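# Keep the Paper Copy of the Inspection Record

3/12/19

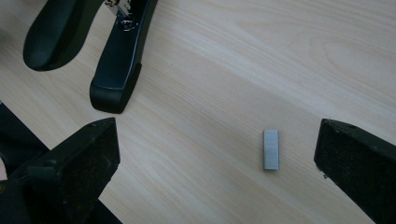
Building maintenance departments have spent the past decade moving their inspection records to software, and most of them have stopped keeping paper at the same time. I think the second decision was a mistake. The two are usually approved together, on one form, with one savings estimate. The equipment needed to maintain a paper file is minor: a printer, a folder, and a black stapler like the one lying open on the desk. The labor is also minor. What the paper provides is a record whose format does not change when a contract does.

I managed boiler and pump records for the Nidside property for nine years. When we changed from Brendura to Ciden, 2,574 inspection entries were exported. The new system accepted 2,336 of them. The rest were rejected because the technician field held two names, and Ciden allowed one. Two-person inspections are required on pressure equipment at that site, so the rejected entries were the ones an insurer would ask for first.

We had paper for all but 113 of the missing entries. Those 113 dated from after October of the prior year, when printing had been discontinued to save toner. We rebuilt part of that group from time sheets and parts invoices. A time sheet shows that a person was in the building. It does not show the relief valve setting.

Narayanan Salian, who ran the migration, disagrees with me about the remedy. His position is that the export should have been tested against the new field rules before the old contract ended, and that a nightly copy in plain text would do everything paper does at lower cost. He is right about the testing. On plain text I agree in part. A text file is readable for a long time if someone knows it exists, knows which drive holds it, and has permission to open it. At Nidside the permissions were tied to job titles, and the titles were revised twice.

The usual objections to paper are storage, fire, and search time. Storage for one site came to two file drawers. Fire is a real risk, and it is the reason to keep the electronic record as the primary one. Search time is slower on paper for a question such as "all pumps with seal failures." For a question such as "the last inspection of pump 2," a folder labeled by equipment number is fast enough.

Aliki Konstantinidis uses a reasonable compromise at the Chacko plant. Routine checks stay in software only. Any inspection that carries a signature is printed the same day, signed in ink, and filed by equipment number. I would add the software version to the page footer, so that a later reader can tell which set of field definitions applied when the entry was made.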